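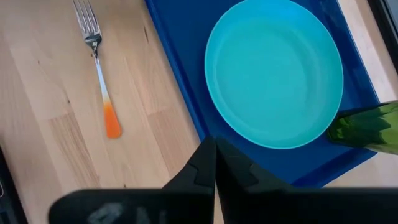
T. Layug
Fiction Contributor

The Second Set

The van would not go into third, so we drove from Suvstead to Ponddale in second and fourth. My brother was at the wheel. He said it was fine on the flat. The road to Ponddale has one hill on it, and we took that in second with a line of cars behind us, and when we got to the top he pulled over by a feed store and let them all go by.

"We'll be late for the sound check," our singer said from the back.

"There isn't a sound check," my brother said. "There's a guy with a mixer."

We were a soul band by then. We had been a surf band and before that we had been a wedding band, with the same people in it except for the bass player. The bass player had left in March to sell boats. The new one was sixteen years younger than the rest of us and had learned the whole list in a week off a tape my brother made in his garage. You could hear the dryer running on it. She told me later that she had figured the dryer was percussion and tried to work with it.

The Bonach was a movie house that had been turned into a music hall without anybody taking out the movie part. The screen was still up. When we got there the front doors were locked and there was a poster on them with our name spelled right and our picture from the surf years, when we all had the same shirt. The drummer in the picture was not our drummer. Ours stood looking at it for a while.

"I had that shirt too," he said.

"You bought it off him," my brother said.

The manager let us in through the side. She had a ring of keys and a cold, and she walked ahead of us turning on lights. She said the advance was all right. I asked what all right meant and she said it meant the balcony was closed.

We carried the gear in. I play organ, a real one, in two pieces, and it takes four people to move it. There were five of us and one had a bad back and one was on the phone. The manager took a corner. She was stronger than my brother, and I think he noticed, and he was quiet until we had it on the stage.

The phone call was our singer's. She had been on it since the feed store, on and off. She went up the aisle and sat in the last row with her coat on and talked with her hand around her mouth. I put the organ together and ran the cable. Whenever I looked up, she was still there, a little farther down in the seat.

I knew who it was. There was a hotel up the coast that wanted a singer for the season, six nights a week, with a piano player already hired and a room included. She had told me in the parking lot after practice. She had not told my brother. I said I would not either, and then I had to stand next to him through three rehearsals while he talked about what we would do next summer.

The guy with the mixer turned out to be good. He had us each play something by ourselves and then he went and stood in different parts of the room. He asked the bass player to play softer, and she did, and he asked her to go back to how it was. He asked me if the organ always made that noise.

"What noise?"

"Like a bee."

"Always," I said.

"OK," he said, and wrote something on a strip of tape.

People started coming in at seven. We watched from the side, which you are not supposed to do. They were mostly couples, and a big group from a bowling league in their league jackets, and a row of women who had come on a bus and had brought cushions for the seats. One man came alone with a program from some other show and read it. By the time the lights went down the floor was more than half full. My brother said it was two thirds. He went on saying it, to each of us, as we stood there.

The first set went the way first sets go. The opener was too fast. I came in early on the bridge of the second song and the bass player came in early with me, so it sounded like we meant it. The bowlers clapped on one and three. Our singer did not say anything between songs, which was not like her. Usually she told the one about the bus station, or asked if anybody had an anniversary. She sang the songs and drank her water and looked at the list on the floor.

At the break my brother got me by the ice machine.

"What's wrong with her?"

"I don't know," I said.

"She skipped the bus station."

"They might have heard it."

"Who might have? We've never played here." He filled a cup with ice and didn't put anything in it. "Did she say something to you?"

I have thought about that since. He asked me straight out, and the machine was making a lot of noise, and it would have been easy to say I hadn't heard him. What I said was that he should ask her.

He looked at me. He ate a piece of the ice.

"It's the hotel," he said.

"Who told you about the hotel?"

"They called me for a reference. In July." He ate another piece. "I said she was never late and she knew every song there was. I said she'd want to pick her own keys and they should let her."

"You never said anything."

"I thought she would."

The manager came by and held up two fingers, and we went and found the others. Our singer was on the loading dock with the door propped open. It had rained a little. She had her shoes off and was standing on a flattened box. The drummer and the bass player were out there too, sharing a bag of pretzels.

"They want me there by Friday," she said. She said it to my brother.

"Friday's soon," he said.

"I told them I had to ask."

"You don't have to ask."

"Well, I'm asking."

He said it was fine. Then he said it was a good hotel, that he had eaten there once and the soup was good. She laughed at that and put her shoes on, holding on to his arm to do it. The bass player asked if this meant the band was over, and my brother told her no, and she asked if we would still pay her for tonight, and he said yes to that too. She held out the pretzels to him and he took some.

We changed the second set on the way back down the hall. My brother wrote it on the back of the first one, leaning on the wall. He put in the slow one we had dropped when we stopped doing weddings. The bass player didn't know it.

"What's it in?" she said.

"E flat," I said. "Watch my left hand."

She moved over so she could see the organ. The lights came up and the bowlers were still finding their seats, with drinks, saying excuse me. Our singer took the microphone off the stand.

"Does anybody have an anniversary?" she said.

A man up front put up his hand, and the woman next to him pulled it down. Our singer asked how many years and the two of them gave different answers. So she told the one about the bus station. It runs long if she's enjoying it. My brother stood with his hand flat on his strings and listened to the whole thing, and at the part with the suitcase he looked at the floor and shook his head, the same as he always did.

We played the slow one fourth. The women from the bus knew it. Some of them sang, not loud. I called the changes with my left hand and the bass player kept her eyes on it and missed only one, going into the last verse, and she slid up to the right note so fast that the mixer guy, way in the back, lifted his arm.

Afterward we loaded out. The manager took her corner of the organ again. She counted out the money on the lid of it, in the van, with a flashlight in her teeth, and asked if we would want a date in the spring.

"We might have a different singer," my brother said.

"Can she tell a story?"

"I don't know yet."

She said to call her when we knew. She locked the side door, then tried it, and walked off toward the lot.

Our singer sat up front on the way home. It was late and there was nothing behind us, so we took the hill as slow as we liked. Near the top my brother tried for third, and it went in, and he drove along in it for a while without saying anything. Then the feed store went by, and she turned around in her seat and asked if there were any pretzels left.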